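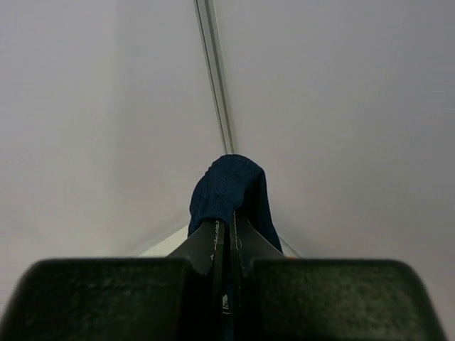

**Figure 1.** Navy knit fabric held near its folded top, with a longer flap hanging at one side.

### 4.2 What a dark garment gives away before it is hung

Of all the garment groups in our study, the dark knits and dark jerseys were the ones we came to love most. They are stubborn. A white shirt lifted from a basket shows its collar, its placket and its buttons within a moment, and a person sorting laundry hardly has to think. A navy knit shows a lump. Figure 1 makes the point well: the cloth folds over on itself into a rounded top, the creases go nearly black, and the most useful clue to its shape is the flap that drops on the right.

We call this first stage the *bunch*. In the Murnville home diaries, people talked about it constantly without having a name for it. One household wrote that dark clothes "all turn into the same thing" once they are in a pile, and several others described holding a piece up and letting it fall open before deciding what it was. Ulloa (working notes, Cletside) had already suggested that this short pause is where most of the sorting work gets done, and our reading of the diaries backs him up.

Three features helped our readers name a bunched garment from a still picture:

- the longest hanging part, which often hints at a sleeve, a leg or a hem;
- the way the top edge curls, as thick knits roll into a soft hood and thin jersey tends to crease sharply;
- the knit texture, where light reaches it.

Color did very little on its own. We had expected navy and black to be mixed up often, and they were, but the mix-ups rarely changed what a reader thought the garment *was*. A long flap in the wrong shade was still a long flap. This delighted us, and it led to a change in the coding sheet: color moved from the first column to the last, and "longest part" took its place.

The full set for this section holds 2690 coded stills. Each was read by two coders working apart, and Sinaga settled the cases where they differed. Readers could answer "cannot tell," and we encouraged them to use it. A small bunch with no clear opening may be a sock, a cuff or the corner of something much larger, and a forced guess would have hidden exactly the uncertainty we wanted to study.

The second stage is the *drape*, when the cloth hangs under its own weight. Here the picture opens up beautifully. Folds run downward, the hem comes into view, and even a twisted hem says something about the length and softness of the fabric. Drape is also where the rack begins to matter. A garment held beside a hanging bar can be judged against it, so readers get a sense of scale that a garment held over a pile never gives them. In the still below, the navy cloth hangs toward the floor at the steel rack with its lower hem curled into a tail, and a bit of pink strap shows near the collar. That small patch of contrast is a gift to a coder – it marks the neck end of a garment that is otherwise dark all over. The orange basket to the right holds more dark laundry, and we would not care to name a single piece in it. 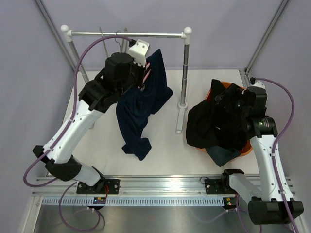
### 4.3 Baskets, bars and the order of work

The Valdebenito layout puts the basket beside the rack, and the Trutov layout puts it in front. We tried both with 9 households over 5 weeks in June and early July, and the difference was larger than we had dared hope. With the basket at the side, people tended to lift a piece, turn, and let it drop open during the turn. The bunch became a drape on the way to the bar. With the basket in front, they more often shook the garment over the pile first, and now and then a second piece came up with it.

Dark loads made the contrast stronger. Diary keepers using the side layout wrote less about losing track of socks, and one household kept the basket there for good after the trial ended. Sinaga's follow-up visits, each lasting 90 minutes, looked at whether the habit carried over to lighter loads. In most homes it did, though two households went back to sorting everything on the bed.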